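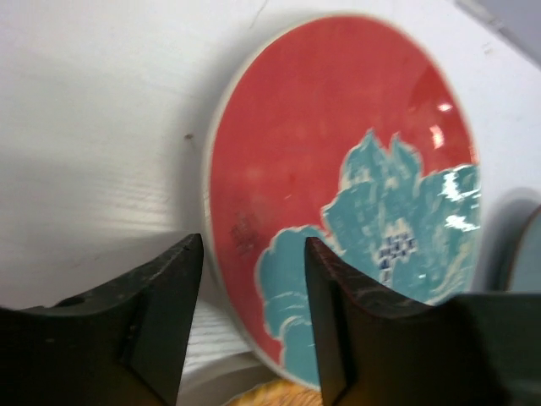 Freitag, spät. Bin kurz nach Mitternacht aus Ustgate zurück, von der Aufzeichnung der ersten Folge von Trita. Eigentlich wollte ich gleich ins Bett, aber wenn ich es jetzt nicht aufschreibe, bringe ich morgen alles durcheinander. Das neue Studio ist kleiner, als es im Fernsehen wirken wird. Die alte blaue Wand ist weg, alles ist jetzt korallenrot mit Türkis, ungefähr in den Farben von dem Teller mit der großen Blume. Auf dem Teller gefällt es mir besser. Als Kulisse wird es nach einer Stunde anstrengend, vor allem mit den Scheinwerfern darauf.

Einlass war um 16 Uhr, angefangen hat es erst nach sechs. Die Telefone mussten wir am Eingang abgeben, in kleine Beutel mit Nummer. Ich hatte die 19. Danach standen wir lange in einem Flur ohne Stühle. Neben mir eine Frau, die schon bei der letzten Staffel in fast jeder Folge im Publikum war. Sie wusste, wo man sitzen muss, damit man nicht hinter dem Kamerakran landet, und ich bin ihr einfach nachgegangen. Reihe vier, fast Mitte. Gute Sicht auf das Pult, schlechte auf die Treppe.

Suchbegriff eingeben Suchen

Wer mitspielt, darf ich nicht schreiben, das haben wir bei Mikkelsen unterschrieben. Ich halte nur fest, dass es acht Kandidaten sind und dass ich zwei davon nicht kannte. Die eine kommt wohl aus einer Kochsendung, der andere war mal Schwimmer. Beim Schwimmer war der Applaus dünn, da mussten wir noch einmal. Überhaupt haben wir viel noch einmal gemacht. Den Auftritt der Moderatorin gab es dreimal, beim ersten Mal ging die Tür nicht auf, beim zweiten Mal war der Ton weg. Sie hat es ruhig genommen. In der Pause hat sie sich auf die Stufen gesetzt und die Schuhe ausgezogen.
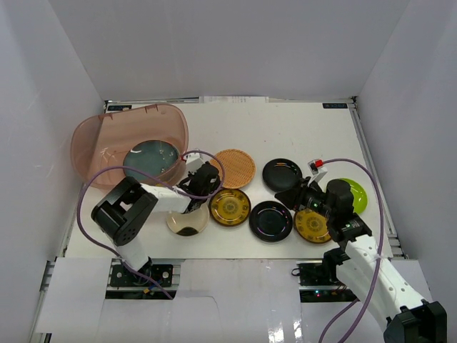

Zum Ablauf: Die Runden sind kürzer als früher, dafür gibt es am Ende ein Duell, bei dem das Publikum mit Tasten abstimmt. Meine Taste hat geklemmt. Ob meine Stimme gezählt hat, weiß ich nicht, das Ergebnis war sowieso deutlich. Ausgeschieden ist die Person, auf die ich im Zug getippt hatte. Das Musikstück zum Abgang ist dasselbe geblieben, darüber war ich froh.

Weniger schön fand ich, dass wir beim Weinen einer Kandidatin aufgefordert wurden, betroffen zu schauen. Das war vermutlich immer schon so, ich habe es nur noch nie von der anderen Seite gesehen. Die Frau neben mir konnte das sofort. Ich habe auf meine Knie geguckt.

Schluss war um halb elf. Die Ausgabe der Telefone hat noch einmal gedauert, die Nummern lagen nicht in der richtigen Reihenfolge. Den frühen Zug habe ich verpasst und am Bahnhof ein Käsebrötchen gegessen, das letzte in der Auslage.

Ausgestrahlt wird im März, wie bisher zuerst bei Wullia und einen Tag später im normalen Programm. Ich bin gespannt, was vom Abend übrig bleibt. Aus mehr als vier Stunden werden am Ende vielleicht 45 Minuten, und die klemmende Tür wird sicher fehlen. Für die Halbfinalfolge habe ich mich auch eingetragen, die Karten werden aber verlost. Nächstes Mal flache Schuhe und vorher richtig essen.

19 Mal geteilt
8 Kommentare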